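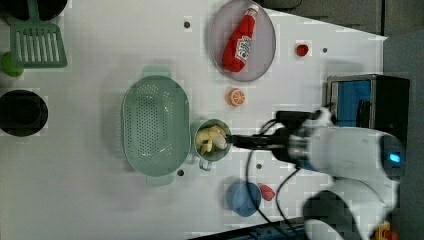
*Mint-green colander, small cup of banana pieces and a plate, on a white table.*

**Residents' Forum > Tulelell House > Shared Kitchens**

**Thread: Proposed changes to shared kitchen storage and equipment**

---

**TulelellHouseOffice** (Moderator)

Residents are invited to comment on the proposed changes to the shared kitchens, which are intended to take effect in August. The proposals are set out in full below so that all replies may refer to the same text.

1. Each kitchen will be supplied with a common set of equipment, to include a colander, mixing bowls, chopping boards and oven trays. Personal duplicates of these items should be kept in residents' own rooms.
2. Sauces, oils and dried goods left on the worktop after 10 pm will be moved to the shelf by the door. Items remaining on the shelf at the next inspection will be disposed of.
3. Each flat will be allotted 2 cupboard shelves and one fridge shelf. The present arrangement, under which shelves are claimed on arrival, will end.
4. A contribution of £8 per resident per term will be collected towards replacement of the common set.

Replies should be confined to the proposals. Matters concerning the laundry room should be raised in the thread already open for that purpose.

---

**pokora_landing**

I write on behalf of the flats on the Pokora landing, who have discussed the proposals among themselves.

We support item 1 without reservation. At present the lower cupboards hold more colanders than any kitchen could need, and several have handles missing. A single sound one, washed and returned after use, would serve everyone.

We do not support item 2 in its present form. A number of residents work late shifts and cook after 10 pm. It would be unreasonable for a bottle of oil to be removed while its owner is still eating. We would suggest that the time be set at 8 am the following day.

---

**third_floor_rear**

With respect to the previous contributor, the suggested time of 8 am would defeat the purpose of the rule. The difficulty on our floor is precisely that the worktop is full when people come down to make breakfast. If bottles may stand there all night, they will be there in the morning, as they are now.

I would accept midnight.

On item 4, I should be grateful if the office would state what has been spent on kitchen equipment in the past year. A charge ought not to be agreed before that figure has been given.

---

**TulelellHouseOffice** (Moderator)

In reply to third_floor_rear: expenditure on small kitchen equipment in the past year was £80 for each kitchen. The greater part was spent on saucepans and tin openers. The office has obtained a quotation from Chrysikopoulos Catering Supplies for the common set and will place a copy on the noticeboard in the entrance hall.

The point regarding late shifts is noted.

---

**quiet_hob**

May I ask whether ketchup, brown sauce and similar items are regarded as personal or common? In our kitchen they have been treated as common for as long as I have lived here, and whoever finishes a bottle replaces it. The arrangement has worked well. Item 2 appears to bring it to an end, as every bottle would need an owner in order to be reclaimed from the shelf.

I would ask that kitchens be permitted to keep one tray of shared condiments on the worktop at all hours.

---

**marrow_and_leek**

I must disagree with quiet_hob, with whom I share a kitchen. The arrangement has worked well for those who use a great deal of sauce. I have replaced the ketchup on 3 occasions this term and use very little of it. I have no objection to a tray, but its contents should be paid for out of the contribution under item 4 and not left to goodwill.

---

**quiet_hob**

I was not aware of this and will replace the next bottle. I maintain the request for a tray.

---

**jimora_stairs**

The residents of the Jimora staircase wish to raise the question of cut fruit and other uncovered food, which the proposals do not mention.

Bowls and cups of cut fruit are regularly left in the fridge without a lid, and banana in particular affects the taste of anything near it. Milk kept on the same shelf is often unpleasant by the evening. We ask that a fifth item be added requiring all prepared food to be covered and marked with a room number.

We would also ask that the common set include lidded containers. It is difficult to require covers if none are supplied.

---

**third_floor_rear**

I support the request for covers. I do not support the supply of containers from common funds. Lidded containers disappear into bedrooms and are not seen again until the end of the year, if at all. Residents may reasonably be expected to buy their own.

---

**pokora_landing**

A plate placed over a bowl is a perfectly adequate cover and costs nothing. We would prefer that the wording say "covered" and leave the means to the resident.

On the matter of marking, we would ask that masking tape and a pen be kept in each kitchen. The pen should be tied to something.

---

**jimora_stairs**

The wording suggested by pokora_landing is acceptable to us. A plate does not keep in the smell of onion, but we accept that a rule cannot provide for everything.

---

**TulelellHouseOffice** (Moderator)

The office thanks residents for their contributions. The proposals are amended as follows:

- **Item 1** stands.
- **Item 2** is amended so that the time is midnight. Each kitchen may keep one tray of shared condiments, which is exempt from the rule.
- **Item 3** stands, no comments having been received.
- **Item 4** stands. Contents of the condiment tray may be bought from the contribution, provided that receipts are handed in.
- **Item 5** (new): prepared food kept in the fridge is to be covered and marked with a room number. Tape and a pen will be supplied.

The thread will remain open until the end of the month for corrections to the wording.

---

**marrow_and_leek**

With regard to item 3, the fridge in the second-floor kitchen has fewer shelves than there are flats using it. I had assumed that another resident would mention this.

---

**TulelellHouseOffice** (Moderator)

The office was working from the plan of the first-floor kitchen. Item 3 is withdrawn for the second floor until the fridge has been inspected.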